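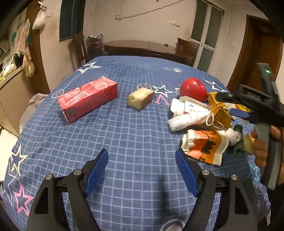

How long should printed cotton soak before its first wash?
Soak it for 17 minutes in cold water with no detergent, then wash it on a cold, gentle cycle.

Washing a Printed Cotton Table Cover

Check the care label first. If it gives a lower temperature than the steps below, follow the label.

1. Shake the cover outdoors and brush off crumbs.
2. Test for loose dye. Press a damp white cloth on a dark area for 5 minutes. If color transfers, wash the cover alone.
3. Treat grease spots with a drop of liquid dish soap. Work from the edge of the spot to the center.
4. Turn the cover print side in and load the drum no more than half full.
5. Run a cold cycle at low spin. Do not use bleach or fabric softener.
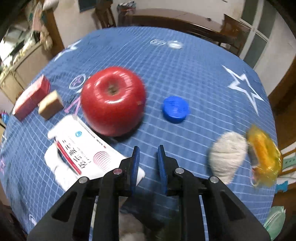 Dry the cover flat or over two parallel lines. A single line leaves a crease that is hard to press out of heavy cotton. Pull the corners square while the cloth is damp. A cover with a printed grid, such as the pale lines on this blue one, is easier to square: line up the grid with the table edge and pull until the lines run straight across the top. Press from the reverse side on the cotton setting. Keep the iron off raised prints.

Fruit juice should be rinsed out with cold water before it dries. For old stains, repeat step 3 and wash again before using any heat.

Updated November 2025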